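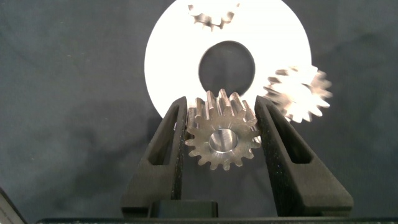 Braço caseiro da oficina Piltano já segura engrenagens

A oficina partilhada Piltano tem, desde maio, um braço robótico montado nas horas vagas e batizado de Buteo. A tarefa dele é modesta: pegar numa engrenagem de aço, levá-la até um disco branco e não a deixar cair pelo caminho. A última parte consumiu 13 versões dos dedos pretos da garra.

O projeto custou 605 euros, já com café – sem café, garantem os autores, ficaria por metade. Uma montagem de 3 engrenagens demora 30 minutos, tempo em que qualquer pessoa com duas mãos faria o mesmo e ainda arrumava a bancada.

A oficina vizinha, a Morwood, já pediu os ficheiros dos dedos. Os do programa de controlo ninguém pediu, talvez por terem visto o Buteo a trabalhar. A próxima demonstração é em setembro, às 18h, com entrada livre.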